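Home | Tickets | Open | Closed | Furniture log | Contact

Desk top, Trekon range, charcoal: scratch, smudges and a haze that won't shift

15/03/2022 - logged by the Merar workshop desk

Status: closed, with one follow-up

Reported problem

The Trekon top by the white wall has gone hazy. It was lovely when we unpacked it in December (matt, dark grey, a faint grain running across it) and I was thrilled with it, but lately it looks greasy from one side and fine from the other. There's also a pale scratch that I can feel with a fingernail. The wall behind has picked up a few faint smudges too, so I've put them on the same ticket.

What I tried first

Warm water and a cloth, then warm water with a drop of washing-up liquid. Both made it look wonderful for an hour, and then the haze came back! I tried the glass spray from the kitchen as well, and that was a mistake - it left rings wherever it pooled. 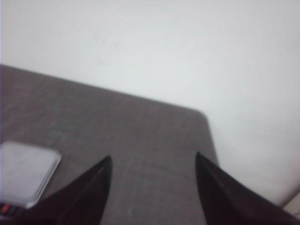

2 min read

The scratch is the short pale line on the grey, running down at an angle. It's faint, and you have to catch it in the right light, but once you've seen it you keep seeing it.

Reply from Nedelcu (parts and finishes)

Stop using the glass spray, please. Haze on a matt top is nearly always cleaner that never got rinsed off. Go over it with plain water, change the water, go over it again, then dry it with a soft cloth along the grain. Leave the scratch until the top is clean. If it turns out to be a deep one, rub it very gently with 2000 grit paper, used wet, and try a spot on the underside first.

Second attempt

Well, this was a treat. The first bucket came out cloudy, so there was clearly a lot of old soap sitting up there. I did the rinse twice more after that and dried it with an old cotton pillowcase. The haze is gone! Properly gone, from both sides, and the rings from the spray went with it. I left it for 16 hours before putting anything back, and it still looked right.

I haven't touched the scratch with the paper. I tried a little Bremurance wax stick in dark grey instead, pushed in with a fingertip and wiped back, and that took the paleness down nicely. It still shows if you crouch. I can live with that.

Wall smudges

A barely damp sponge, no soap, small circles, and stop as soon as the mark lifts. Two of them came off straight away. The others are fainter but still there, and I don't want to polish a shiny patch into the paint, so I've left them alone.

Follow-up

Nedelcu is sending 2 felt pads for the bottom of the lamp. Please keep the glass spray in the kitchen. Wax stick is in the top drawer with the spare cloths.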